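Skip to content
Holmont Housing Association
Opinion

The Case for a Counter That Is in Use
By Ximena Zamudio

In March the Association closed its consultation on shared kitchens. We received 293 replies, and a good number asked for a rule that all counters be kept bare. My colleague Jelle Koster supports such a rule. I do not, and the Association has kindly agreed to print both views.

The argument for bare counters rests on cleaning. A clear surface is quick to wipe, and the kitchens at Ralley House, where the rule has applied for 13 months, are pleasant to walk into. They are less pleasant to cook in. Residents there carry their oil and salt back and forth from their rooms, and many have stopped cooking on weeknights.

I would ask members to consider small utensils first. Chopsticks and spoons are used daily, and they need a place where they can be laid out, sorted and returned to a basket. A cloth on a low surface near the stove serves this purpose well and costs very little.

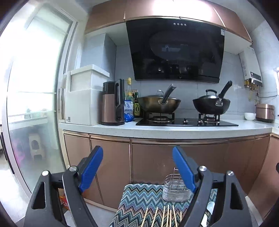

Chopsticks, spoons and a wire utensil basket on a woven cloth.

The proposed rule would treat that cloth as clutter. In my view it is a working area, and it should be protected in the same way as the sink.

The same reasoning applies to the stove. A heavy wok that is lifted from a low cabinet twice a day will sooner or later be dropped, and a cook should not have to cross the room for seasoning while a burner is lit. Bottles, packets and the kettle belong within reach, provided that they are kept clear of the flame.

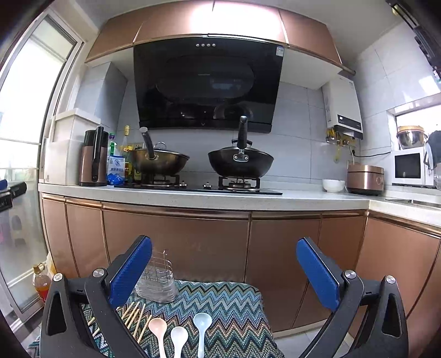
Two woks on the cooktop, with seasonings and a kettle kept to the left.

Mr. Koster is right that crowding is a real concern - the kitchen at Dedby was hard to clean for years. That problem was settled by a shelf and a weekly wipe-down, without any ban. I therefore propose two measures: that each kitchen mark out a standing area for items in daily use, and that anything left outside it overnight be put away by whoever cooks first in the morning.

Mr. Koster's reply appears in the next bulletin. Members may send comments to the Beltrán Street office.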